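示教编程

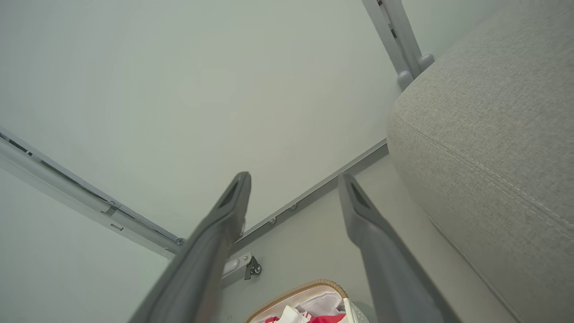

示教编程,又称示范编程或演示学习,是机器人学中的一类方法:由人直接把任务做给机器人看,或者带着机器人做一遍,再由系统把过程记录下来,用于重放或训练控制策略。它与离线编程相对,后者由工程师在计算机上写出轨迹和逻辑,机器人本身不参与编写过程。

按照人与机器人之间的接触方式,示教编程一般分为拖动示教、遥操作示教和观察示教三类。前两类的数据直接取自机器人自身的关节与传感器,第三类取自人的动作,需要另行换算到机器人身上。

名称

中文文献中“示教”一词最早用于工业机械臂,指操作员用示教器逐点移动机械臂并保存位置。后来词义扩大,凡由人演示、机器人记录的做法都可以称为示教。“模仿学习”强调的是数据到手以后的学习算法,“示教”强调的是取得数据的过程,两者经常连用,有的作者不作区分。“遥操作”单独使用时只表示远程控制,不一定保存数据,例如排爆和水下作业中的遥操作多数不以训练为目的。

拖动示教

拖动示教要求机械臂处于零力或低阻抗状态。控制器根据动力学模型抵消连杆和末端工具的重量,操作员握住手腕或末端法兰,便可将其推到所需的位置。机械臂同时按固定周期记下各关节角度,夹爪的开合通常由手腕上的按钮控制。

这种做法设备简单,操作员能够直接感到碰撞和卡滞,适合插接、打磨、码放一类的短任务。缺点也很明显。操作员的手和手臂容易进入相机视野,训练时模型可能把人手当作线索。机械臂较重或关节摩擦较大时,轨迹中会出现停顿和抖动。双臂任务需要同时拖动两条臂,一个人往往难以兼顾。

重力补偿的准确程度取决于工具参数。更换夹爪手指或加装相机之后,如果没有重新填写质量和重心,松手后机械臂会缓慢下沉或上浮,记录下来的末段位置也会随之偏移。

遥操作示教

遥操作示教中,操作员不接触执行任务的机械臂,而是通过输入装置控制它。常见的输入装置有以下几种。

主从臂。主臂与从臂的关节一一对应,主臂尺寸可以较小。操作员移动主臂,从臂跟随。由于映射发生在关节空间,不需要求解逆运动学,接近奇异位形时也不会突然跳动。

手柄与虚拟现实控制器。控制器的空间位姿被换算为末端位姿,按键或扳机控制夹爪。操作员可以按住离合键暂停跟随,把手移回舒服的位置后再继续。

三维鼠标。输出的是速度指令,精细但缓慢,多用于单臂和桌面任务。

手持夹爪。夹爪从机械臂上独立出来,由人直接拿着做事,依靠手指旁的相机和惯性元件恢复轨迹。它不需要机械臂到场,严格说来介于遥操作与观察示教之间,各家归类不一。

带力反馈的装置能够把从臂受到的阻力传回操作员手中。没有力反馈时,操作员只能凭画面判断是否夹紧,初学者常见的毛病是夹得过紧,或者在布料、软包等物体表面压得过深。

通信延迟对操作影响很大。延迟升高后,操作员会不自觉地改成“动一下、停一下、看一下”的节奏,这种节奏也会被模型学去。

观察示教

观察示教由人徒手完成任务,机器人一方只提供相机或动作捕捉设备。人手与夹爪结构不同,手指数目和关节范围都不一致,因此需要重定向,即把手部姿态换算成夹爪可以执行的姿态。该方法采集速度快,数据量容易做大,但缺少接触力和关节力矩,通常与少量遥操作数据混合使用。

相机布置

示教数据一般至少包含一路腕部画面和一路固定画面。腕部相机装在夹爪后方或侧面,两根手指始终留在画面内,模型由此得知指尖与物体的相对位置。它的视角随手腕转动,夹爪朝上或侧翻时,画面里可能大部分是天花板、家具侧面或近处的布面,目标物体只占一小部分。固定相机可以补充整体位置,却容易被机械臂自身挡住。

手指的表面处理也与成像有关。反光的金属手指在不同灯光下亮度变化明显,哑光深色手指则较为稳定。手指更换后外形若有改变,旧数据与新数据最好分开标记。

家居环境中的采集比实验台困难。沙发、袋子、衣物等软物每次形状都不相同,开口位置也不固定,同一条轨迹无法照搬,需要操作员在示范时有意改变起始位置和接近方向。

采集流程

Lendeo是Larnbridge一处实验室的家务操作采集项目,所用机械臂控制软件为Trorora。该项目的操作规程可以反映较常见的做法。

每项任务先由操作员空练,不作记录,动作稳定以后开始正式采集。一组采集包含40条示范,单条时长上限为30秒,超时即作废。两条示范之间须把物体重新摆放,起始位置从预先画好的16个格点中抽取。操作员每工作40分钟换班一次。

每条示范保存关节角度、夹爪开度、各路画面和一句文字说明。文字说明写任务目标,不写动作细节,例如“把袋子里的东西取出来”。失败的示范不删除,另设标签存放。规程的修订稿在9月并入Hầu数据格式,统一了时间戳的写法,此前关节数据与图像分别计时,回放时偶有错位。

数据质量

示教数据的质量不只取决于数量。同一任务若由多人示范,有人从左侧接近,有人从上方接近,简单的回归模型会把两种做法平均,得出一条两边都够不到的轨迹。扩散策略等能够表达多种做法的模型可以缓解这一问题。Lendeo项目对此的规定是,同一组内由一名操作员完成,组与组之间可以换人。

另一个问题是误差累积。操作员示范时很少出错,模型因而没有见过偏离之后如何回来。执行中一旦偏离,后面的画面便与训练数据相差越来越大。常用的补救办法是由人监看模型运行,在即将失败时接管,把接管后的一段加入训练集。Lendeo项目的一份内部记录中列有14类接管原因,其中包括夹空、拉链卡住、手指碰到支架和相机被布料遮住。

停顿同样需要处理。示范开头和结尾常有一段机械臂不动的画面,不裁掉的话,模型可能学会原地等待。夹紧物体时的短暂停顿则应当保留。

安全

拖动示教时人处在机械臂的工作范围之内,须限制关节速度和力矩,并把急停按钮放在另一只手够得到的地方。遥操作开始前应先对齐主臂与从臂的姿态,否则接通瞬间从臂会快速移向主臂所在的位形。多数系统在两者差值过大时拒绝接通。

夹爪在软质家具附近工作时,应防止布料被带入手指根部的缝隙。遇到这种情况应先停机再松开夹爪,不宜直接后退。

参见

模仿学习
阻抗控制
主从控制
手眼标定
动作重定向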